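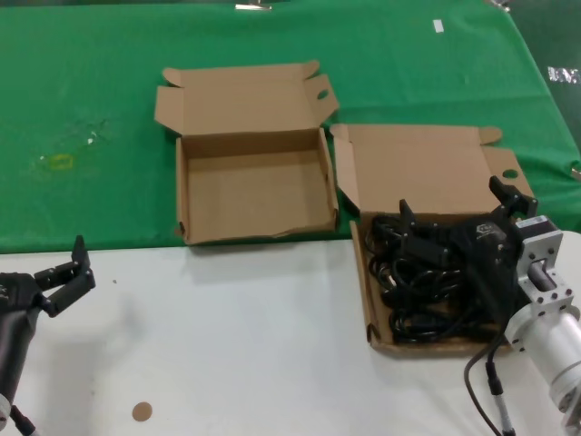 How Ritby Redrew Its School Bus Map

May 28, 2022

The Ritby school district runs 12 buses. On a normal morning they carry 811 students to three schools, two of which used to open at the same time. For years the routes were drawn on paper in the transportation office and changed a stop at a time, usually when a family moved or a road was closed. By last spring the longest ride in the district had reached 70 minutes, on a route that passed within sight of the high school and then turned away from it to pick up four more stops.

The new map, approved in April and due to start with the fall term, cuts that ride and changes the opening hour at Pinside Elementary. It adds no buses. Most of the work was in the bell schedule, and the bell schedule is where most of the objections came from.

Tiers

A district with more students than seats has to use each bus more than once. Transportation offices call these repeat trips tiers. A driver finishes one run at the high school, empties the bus, and starts a second run for a younger group. The gap between opening bells sets how long the first run can be. If the gap is short, the bus leaves the first school late for the second, and the delay grows through the morning.

Ritby had two tiers on paper. In practice it had one and a half, as the middle school and Pinside shared a bell and the buses serving them could not be traded. Several ran half full on one side of the river while others on the far side had students three to a seat. Moving the Pinside bell later separates the two groups and lets any bus serve either school.

The cost falls on parents who start work early. The district's answer is a supervised room at Pinside that opens at the old time. It is free for the first year. The budget documents do not say what happens in the second.

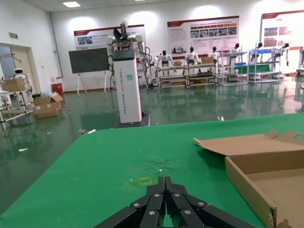

Stops were the other half of the job. The old rule placed a stop at any driveway where a parent asked for one, provided the bus could pull over. Over time this produced clusters of stops on the same block. Each stop takes time even when one child boards: the driver slows, sets the lights, waits for traffic, opens the door, closes it, and pulls out again. The new rule asks students in fifth grade and above to walk up to 600 feet to a shared stop where there is a sidewalk. Younger children, and any student whose education plan calls for pickup at the door, keep their current stops.

Streets without sidewalks are exempt. That exemption covers most of the county roads on the east side, and the east side routes therefore shrink less than the others. The district could have gained more time there by moving stops to the fire station lot, but the road leading to it has no shoulder and the plan was dropped.

What the software did

The route drafts were made in Truvik, a scheduling package the district already licensed for its field trips. The program takes addresses, bell times, bus sizes, and a list of roads to avoid, then returns a set of routes ranked by total drive time. The first draft was short and unusable. It sent a full-size bus down a lane with a low rail bridge and made a left turn across the highway at the busiest point of the morning.

Drivers marked up the second draft by hand. Their corrections went back into the program as fixed limits, along with the waiting times they had recorded at each railroad crossing. Guo, the consulting firm hired to check the result, drove the routes with empty buses over spring break and reported that the drive times held on dry roads. Winter times have not been tested. The district has added a margin to every run for snow, using its own late-arrival logs.
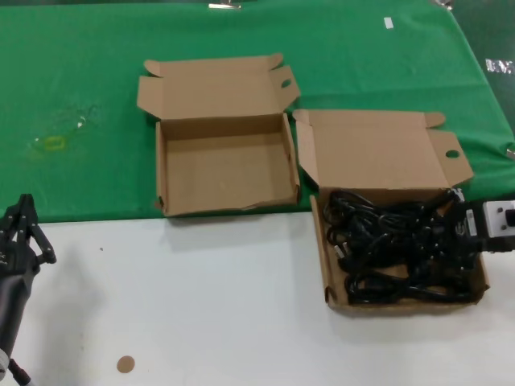

Open cardboard boxes on a table partly covered with green cloth.

Families will get their stop assignments by mail before the term begins. Requests for a change must name a specific hazard, such as a missing crosswalk, and will be reviewed after the first full month of service. The transportation office will keep the old map on file until then.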